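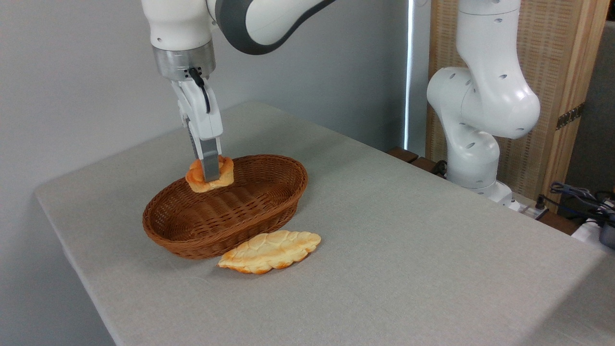
Can a robot learn a new chore from a handful of demonstrations? Sometimes, if the chore is short and the things it handles stay close to what it was shown, and the published success rates usually leave that second part out.

Kieran Fairclough has spent much of the past year on the second part. He runs repeat tests at Rindenside, a small lab that takes other groups' methods and tries them again, and he was in no mood to sell me anything when we spoke on a Wednesday afternoon. The method on his bench is called Arboleda. Its authors say 25 demonstrations of a task are enough, where an older approach, Cikholm, wanted 1000.

"The 25 is true," he said. "What I'd like to know is what went into the 25."

His version of the test is bread into a basket. A person guides the arm through the job, the recordings go into training, and then the arm is left to do it 20 times per condition. I asked why bread. "It's a rotten shape. A knotted roll and a long loaf want two different grips. If you only ever show it rolls, it treats the loaf as a badly behaved roll."

So does Arboleda work? He took a while to answer. On rolls placed where the demonstrations had them, he is content with it. Shift the basket and the results drop, and he doesn't yet trust his own numbers enough to hand them over. I pressed him and got nowhere.

He was freer about how success gets scored. "If the roll hangs on the rim and then tips in, is that a success? The paper says yes. We scored the same videos with 2 people and they disagreed more than I was comfortable with."

I put it to him that a method needing so little data is still progress, even with loose scoring. "Maybe. Compare it with Cikholm on the same table, same bread, same scorer – then I'll say so. They took the old figures from the old paper."

That side-by-side run is planned for April, with the Cikholm training done at Itatberg, where they have the machines for it. Fairclough wouldn't guess at the result.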